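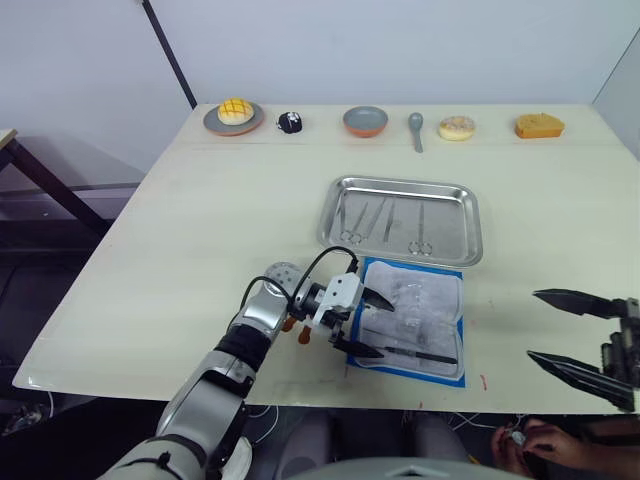

## Basic tray setup: common questions

These answers cover the practice trays used in the Wijesinghe introductory course. Last updated Wednesday, September 10, 2025.

**What goes in a basic tray?**
Two pairs of scissors and two long forceps. Check them against the card in your folder before you start.

**Which way do the instruments point?**
Tips toward the back of the table, handles toward you. Lay them side by side with the scissors on the outside and the forceps between them. Do not cross them.

**Do the scissors stay open or closed?**
Closed. Finger rings go at the front of the tray.

**Where does the drape go?**
Flat on the table in front of the tray, with the long side facing you. Smooth out the folds from the middle. If it slides, lift it and lay it again instead of dragging it.

**Can I use my own instruments?**
Yes, for practice at home. In class we use the course sets so everyone works with the same lengths.

**Are the practice sets sterile?**
No. They are for handling and layout only and must never be used on a patient. Sterile technique is taught in the second course, which starts in March.

**How do I clean the tray?**
Take everything out, wash the tray with warm water and mild detergent, rinse, and dry it with a soft cloth. Steel wool scratches the bottom. Dry the scissors with the blades open, and look at the pivot before you put them away.

**What if a pair of scissors is stiff?**
Put a tag on it and leave it in the return bin. Please don't oil it yourself.

**How long can I borrow a set?**
Two weeks. You can renew it once if there is no waiting list.

**I lost a piece. Do I have to replace the whole set?**
No. Single pieces can be ordered from Plestar through the course desk. Bring the set card with you, as we need the number printed on the back.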